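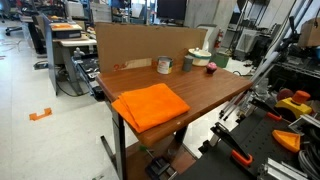 Fig. 2. Folded orange cloth and small objects on a wooden tabletop.

Section 5. Setting up the maritime boundary session

This section assumes you have read the rules of procedure and still want to go ahead. It covers the two-delegation version, in which Stollness and Cudstead dispute the seabed around the island of Voditz. Voditz is inhabited by goats and claimed by everyone.

1. Assign the delegations by drawing lots. Do not ask for preferences. Everyone wants to be Stollness, which has the navy.

2. Give each delegation its own map. The maps do not agree. Please stop writing in to tell us so. Stollness draws its line from the mainland coast and Cudstead draws its line from Voditz, and the overlap is your afternoon.

3. Read the opening statement aloud, including the paragraph on "centuries of good neighbourly relations". Allow time for coughing.

4. Hand the chair the sealed incident card. It must stay sealed until the second round.

Note: The chair speaks for the Nicholas Convention and has no vote, no army and one bell. Dilwyn Owen, who drafted the original rules, wanted two bells. He was overruled.

5. Start the first round. Each delegation has 240 seconds to state its position and may not use the word "historic" more than twice. The chair keeps the tally.

6. Open the incident card and read it once. A Cudstead survey ship has stopped inside the disputed area and a Stollness patrol boat has gone to ask why. Neither captain has orders that cover this.

7. Each delegation now writes two statements, one for the other side and one for the voters at home. Collect both before anyone speaks.

Caution: Do not mix up the statements. The one for home is usually the ruder, and once it has been read across the table it can't be taken back. If this happens, go straight to step 9.

8. Hold the second round. Proposals must be in writing and must say who pays for the lighthouse.

9. If talks break down, ring the bell and send one member from each side out to the corridor. Most agreements are reached there, generally on the subject of fishing. Give them five minutes and do not listen at the door.

10. Read out whatever has been agreed. If it can be understood at first hearing, send it back for redrafting.

Note on recesses: Either delegation may ask for one recess without giving a reason. A second needs the consent of the other side, which will be refused on principle and then granted.

Note on Voditz: Selim Aksoy's optional rule lets the islanders send an observer. The observer may attend every round and will be thanked warmly for coming. For voting rights, see Section 6.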